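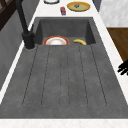
Dark gray sink with a grooved drainboard, white marble counter.

I read the Cirna piece twice, once on Friday over breakfast and again that night, and I still couldn't find a fact in it. You've probably seen it by now. The two leads of Marciniak are, according to "a source close to the pair," spending time together between seasons and "taking things slow." There are 414 words in the article. I pasted it into a word counter to be sure. Take out the recap of the last season and the list of what each of them wore to the Nernargate film festival, and you're left with the source, who gets two sentences.

I've been reading this stuff since high school and I'm not pretending to be above it. I like gossip. I like knowing who left which party with whom. What I've stopped liking is the kind of item that shows up right on schedule, and this one did. Marciniak comes back in September. A month before the last season, we were told the same two people couldn't stand each other and had asked for separate trailers. Also from a source. I'd love to know if it's the same source, and how that person squares it.

The comments under the article are split between people who always knew and people who are heartbroken for his ex. I scrolled a long way and found very few asking where the story came from. One person did, and got told to let people be happy. Fine, but are they happy? Has either of them said a word? His account has been posting pictures of a dog. Hers has been posting Stastura.

Which brings me to Stastura. If you don't follow her, it's the face cream she's been putting her name to since spring, and it comes up in paragraph three of the Cirna story. She was spotted "glowing," and the glow gets a brand name. I don't know how often you've been able to tell what moisturizer somebody uses from across a restaurant patio. I can't tell what my own sister uses and I've shared a bathroom with her.

Maybe there's no deal there. A writer on a deadline could easily have looked up the actress, seen the cream all over her page, and dropped it in. I'll allow that. But there's nothing at the bottom of the page that says one way or the other, and I looked. 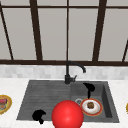 Window with a dark brown frame, above the backsplash.

The photos with the story bother me too. There are 10 of them, and the couple is together in exactly 2. In one they're on the Nernargate red carpet with what looks like half the cast. In the other they're walking out of a building at the same time, and he's on the phone. The rest are old ones of each of them alone, set side by side so your eye does the work. I fell for it myself the first time through – I came away sure I'd seen them holding hands. I went back and they aren't.

A friend of mine says I'm taking the fun out of it, and that everybody knows how this works and reads it anyway, the same way you watch wrestling. I don't think everybody does know. The story had 4000 shares when I last checked, and plenty of the people passing it along were adding things the article never said. By Saturday lunch somebody had them house hunting. Somebody else had a ring. Cirna then ran a second story about how fans are "convinced" there's a ring – so now it's news that people believe the thing Cirna got them started on.

I could be wrong about all of it. Co-stars do get together, it happens constantly, and if these two turn up at the premiere holding hands I'll say so on here and you can all be smug. I'd still want to know what the source was doing in between.

Anyway, I'm going to watch the first episode. I was always going to watch it. The last season ended with her locked in the boathouse and I've been annoyed about that for months.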